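Leone Watershed Monitoring: Progress Report to the Fekevis Fund
Reporting period ending Thu 28 May
Prepared by Rostam Ghorbani

Work in this period covered sampling at the lower stations, replacement of failed loggers, and the first pass at the nitrate record.

Sampling. Grab samples were taken at all stations on the Faton branch except station 3, where high water prevented access for most of April. The gap will be filled by interpolation from the stations on either side and flagged in the data file. The laboratory has returned 57 results. Two were rejected for exceeding the holding time and will not be used.

Loggers. The conductivity logger below the Clonora culvert stopped recording after its housing leaked. Nima Rahimi installed a spare and checked it against the field meter. Readings agreed within the tolerance set out in the work plan. The remaining housings have new seals.
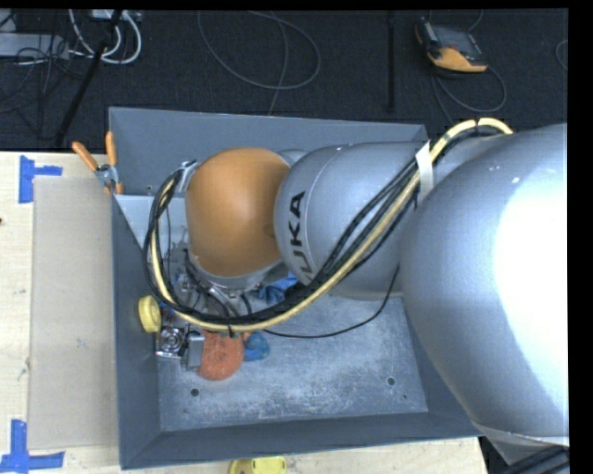
Nitrate. Concentrations on the Faton branch rose after each of the larger storms and fell back more slowly than last year. The cause has not been established. Flow data for the same dates are still provisional, so loads have not been calculated.

Budget. Spending is in line with the approved schedule apart from laboratory fees, which are running over. We request permission to move $4000 from travel to analysis. No change to the total award is needed.

Next period. Resume sampling at station 3, finalize the rating curve, and send the draft load estimates to the reviewers. The landowner agreement for the upper site is still unsigned.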